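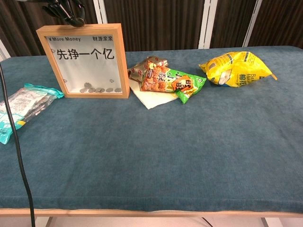 Table 3, coin bank and snacks, gripper over the back edge.

Household Chores Readiness Check – Table Work
Site: Brullinby test flat
System under inspection: Ploltell two-arm set-up
Form revision: May
Date of inspection: Sep 2, 2021

Marks used: OK, OK with comment, NOT YET, N/A. "Nearly" is not a mark. Please stop writing it in the margin.

SECTION A. BEFORE POWER ON

A1. Emergency stop within reach of a seated person
OK. Tested twice from the chair and once from the floor, where I had gone to look for my pen.

A2. Cables clear of the working area
NOT YET. A black cable crosses the cloth and goes over the front edge of the table. A cable over an edge is a trip hazard for people and a tug hazard for everything else. Same comment as on the last form, and I expect to copy it on to the next.

A3. Table stable, legs level
OK with comment. Thin legs. Fine for crisps. I would not sign it off for a sewing machine.

A4. Cloth fixed down
NOT YET. The cloth is soft and has a nap to it. Anything dragged may take the cloth along, as any child at a wedding can tell you. Clips requested from stores.

A5. Glass or breakable items declared
OK with comment. One coin bank, wooden frame, coins in the bottom. The slogan on the card tells the owner to earn a hundred million first. There are seven coins behind the front, so the project is at an early stage.

SECTION B. THE CHORE

Task as written on the job sheet: "Tidy the table." Returned to the author with a request to say what tidy means. Reply received: "You know, tidy." Inspected on that basis.

B1. Upright item can be held without tipping
OK with comment. The coin bank is a reasonable choice to begin with. It has flat sides, square corners and a rim to get hold of. Most things in a kitchen have none of these.
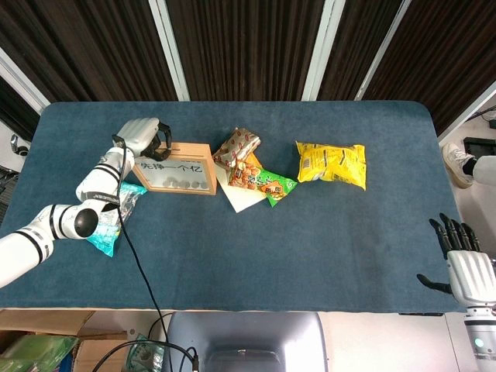 B2. Grip taken on the frame and clear of the front panel
OK. The fingers go to the top rim, where I would put mine. Lifting is marked separately under B5.

B3. Soft packets
NOT YET. Snack bags remain the great leveller. They crumple, they shine, they lie on top of one another, and the one you want is underneath. Štěpánek's older rig, inspected under the same form, scored 3 out of 17 on packets and was thought to have had a good day.

B4. Flat items under other items
NOT YET. Bags are to be moved before anything is done about what lies beneath them. Pulling the bottom layer out from under a pile is a party trick and isn't covered by our insurance.

B5. Lift, carry and set down
N/A at this visit. No mark given until I have stood through a full run with a watch in my hand.

B6. Second hand used where a person would use two
NOT YET. The hand on the right is to hold, steady or fetch, and the job sheet gives it nothing to do. I have shared a house with people like this. Job sheet to be rewritten.

SECTION C. PEOPLE AND FLOOR

C1. Bystanders outside the marked line
OK with comment. There is no marked line. Tape to be laid before the next visit, and bystanders told what it means.

C2. Floor under and beside the table clear
NOT YET. Cardboard box, packet and looped cable to be moved. I note that a tidying machine is working directly above them and has not been asked to help.

C3. Enclosed shoes worn
OK. White trainers seen. Brave, on that floor.

SECTION D. OVERALL

Cleared for supervised table work only. Not cleared for kitchens, stairs, or the Sakisden showroom, whatever the Sakisden showroom has been told.

Can it do the chores yet? It may be trusted near one box with a good rim. The quote for the full package is 2,498 a month, and for that I would want the crisps put away as well.

Open items carried forward: A2, A4, B3, B4, B6, C2. Tape for C1 and clips for A4 are on the same order, number 19.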